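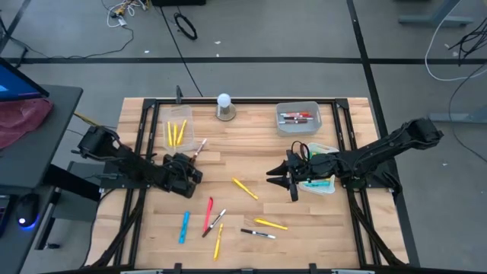
Where Do the Markers Go? Sorting a Shared Art Table

Project report by Eleni Kelmendi and Decha Chaimongkol
Storenwood, February 23, 2019

Why we picked this

Everyone in our design class has reached for a yellow marker and come up with a dead one! We wanted to know if sorting by color makes it faster to find what you need, or if people just want everything in one big bin. Judit Kovács, our teacher, let us have the table for 2 class periods.

What we tried

In Round A all the markers shared one bin. In Round B each color family got its own clear container. We had 12 classmates find the color we called out, then put it back wherever they thought it belonged. 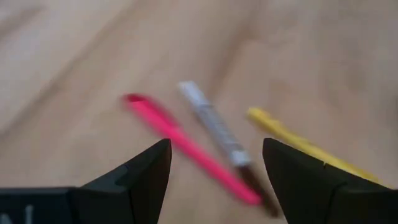 Putting things back was the part we got most excited about. People were great at finding colors in Round B, but returning them was slower, and the odd colors caused most of the arguments. Is a hot-pink pen like the one lying beside the white marker a red, or does it need its own spot? Gøran said red right away. Nahom wanted a "brights" container, and 8 people agreed with him - so we're adding one.

What we'd change

We should have tested every cap first, and we'd love to try labels next time. Decha also wants taller containers for the yellows, because they lean. We plan to run it again in July with the summer group.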